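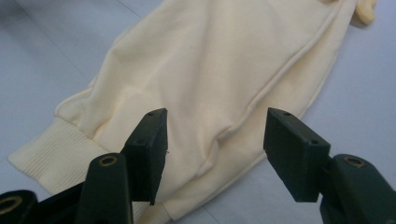 Cream fleece on the gray table, gripper open on either side of a gathered fold.

Masano Garment Folding Demonstrations

README, last revised August 1, 2019
Maintained by Kulap Bunnag

Welcome, and thank you for taking the time to open this file before opening the data! I know how tempting it is to go straight to the episodes, and you're free to do that, but a few things in here will save you an afternoon of head scratching, and I've tried to put the ones people ask me for most often near the top.

What you are getting

Masano is a set of 2053 episodes in which a person folds a piece of clothing using a hand-held gripper with a camera mounted on it. Each episode is one garment, from the moment it is put down on the table to the moment the person lets go of it for the last time. The clothes are ordinary ones: sweatshirts, T-shirts, pajama pants, a good many children's things, and a stubborn raincoat that I'm fond of and that most of our policies are not. Sweatshirts make up the biggest share, and we made them so on purpose. Thick fleece bulges and springs back in a way that thin cotton doesn't, and the ribbed cuffs and hems behave differently again when the fingers close on them.

Episodes were recorded at two sites, our own room in Wukville and a second table at Begay. The Begay table is a little lower, and the light comes from one side in the mornings, so you may want to keep the sites apart when you make your splits. The site name is in the metadata for every episode.

How the episodes were made

The demonstrator holds the gripper in the right hand and may use the left hand to flatten cloth, though never to do a fold outright. Before each episode the garment is picked up, shaken once and dropped, so that it lands however it likes. We tried laying things out neatly in the first weeks, back in March, and the result was a policy that folded beautifully if you had already done half the work for it. Those early episodes are still here, tagged "neat_start", and I'd suggest leaving them out of training unless you have a particular use for them.

Demonstrators were asked to work at a pace that felt comfortable and to keep going after a slip. If a sleeve escaped, they went back for it. You'll find regrasps all through the set, and please don't filter them out too eagerly, as they've been very useful to us.

A typical episode lasts around 30 seconds. The raincoat takes longer.

What is in each episode folder

video.mp4 is the view from the gripper. Both fingers stay in view near the bottom for most of the time, and the garment takes up much of the rest.
pose.csv gives gripper position and orientation, one row per video frame.
width.csv gives the opening between the finger pads, in millimeters.
notes.txt is free text from the demonstrator and is often blank. When it isn't, it's well worth reading.
meta.json holds site, garment type, garment ID, demonstrator ID and tags.

Garment IDs run from 1 to 133. Please split by garment ID and not by episode! The same sweatshirt turns up many times in different heaps, and if it lands in both training and test your numbers will look much nicer than they deserve to.

Loading

Our small loader is called Cundum and lives in the tools folder. It reads an episode folder and hands back video frames, poses and widths already lined up in time. If you'd like to write your own, go right ahead, but mind that width.csv begins a few rows later than pose.csv in the Begay recordings. Match on the timestamp column and never on the row number.

Known problems

The tracker loses its place when the gripper comes very close to pale fabric that fills most of the view. In 112 episodes the pose jumps for a moment and then recovers. These are tagged "pose_jump", and we've left the values as recorded so that you can decide how to smooth them.

Cream and white garments also come out somewhat flat in the brighter recordings, and seams can be hard to make out. I have a half-written script for correcting exposure that I'll add when it stops making the gray table turn pink.

Some width readings never quite reach zero on thick cloth. The fingers really are held apart by the fabric there, so treat a reading that has stopped changing as a grasp.

Use and questions

Research and teaching use is fine, and a mention of Masano by name is appreciated. If you find a mislabeled garment (there are surely a few cardigans living among the sweatshirts), send me the episode number and what you think it ought to be, and I'll put it right in the next revision.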